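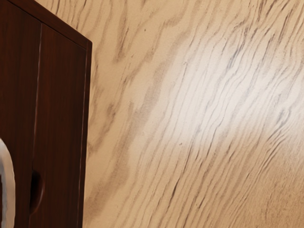 4.2 Collecting demonstrations in simulation: the cabinet task

Notes for the Monday session. Read section 4.1 (action spaces) first. Kaj Holst takes the lab; questions on marking go to Eulalia Villalba.

The task is door opening on a two-door cabinet. The doors have no knobs. The only grip is a recessed pull cut into the panel beside the centre seam, so the finger has to enter the recess and load its inner lip before the arm retracts. Grasp planners that look for protruding geometry return nothing useful on this asset.

Episode definition

An episode starts at reset and ends on success, timeout or collision fault. Timeout is 300 control steps. Success is a hinge angle of at least 19 degrees, read from simulator state and never from the rendered view. Log the following at every step: wrist camera image, joint positions, commanded action, gripper opening, hinge angle. The hinge angle is a label for filtering. It must not be passed to the policy as an input.

Pre-contact views

Views of the kind at the head of this section, with the fingertip close to the pull and no apparent contact, carry most of the difficulty. Only a sliver of the finger shows at the left edge, and the light wood-grain surface fills most of the image. A policy trained on a small set can latch onto the grain pattern or the bright patch on that surface and ignore the recess altogether. Two measures are required:

1. Randomize background texture, light position and camera roll at each reset. Keep the cabinet geometry fixed for this lab.
2. Vary the approach. Do not begin every episode from the same wrist pose.

Dataset size

The Killham set from last year's offering held 189 episodes after filtering, almost all of them recorded by one operator. Policies trained on it reached the door face reliably and then stalled short of the recess. This year's target is 800 episodes, pooled across all groups. Store them in the Stitton format described in the appendix, one file per episode, with the random seed in the header.

Failed episodes

Keep them, flagged. A missed recess followed by a recovery inside the time limit counts as a success and is worth more to the learner than a clean first attempt. Do not trim the miss out of the recording. Collision faults are kept in a separate folder and are excluded from behaviour cloning, but will be used in section 4.4.

Before the lab

Install the Ulloa teleoperation client and check that it replays the supplied episode without drift. If the replayed hinge angle differs from the logged value, your physics time step is wrong.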